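Single-serve coffee

Single-serve coffee is coffee made one cup at a time, usually from a sealed portion of ground beans called a pod or capsule. I've kept this entry for the Gredside kitchen encyclopedia since May, and I still get letters about it!

The idea is older than most people think. Café owners wanted a quick cup that tasted the same whoever made it, and home machines came along later. My own first one was a Wustero, a noisy little thing that lived beside the bread bin and woke the whole house.

How it works

Water is heated in a small tank or coil and pushed through the pod, which the machine pierces when you close the lid. Some pods are stiff plastic or aluminium, others are soft paper (I like the paper ones – they go straight in my compost). Cup sizes vary, but 130 ml is what I'd call a short cup, and anything much bigger from the same pod tastes thin to me.
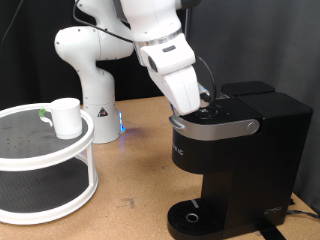
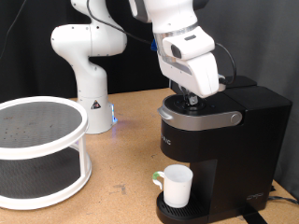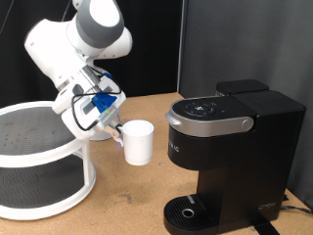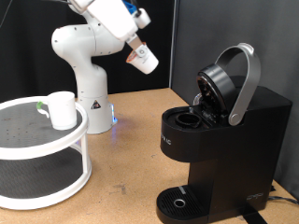
A tabletop set-up; all four pictures include a black single-serve coffee maker.

Taste and habits

Linnea Løken, who wrote the old entry, thought pod coffee was flat and said so at length. Eilif Magnusson disagreed, and their letters run to 136 pages, which I have read twice, with biscuits. I'm somewhere in the middle. A dark roast does well in a pod, a light one often comes out sour, and warming the cup first helps both.

Cleaning

Limescale is the usual trouble in hard water areas. Run a descaler through, then 2 tanks of plain water, and wipe the pod holder while you're at it – old grounds collect there and turn bitter.

See also: drip coffee, instant coffee, moka pot

Last changed 13 October 2019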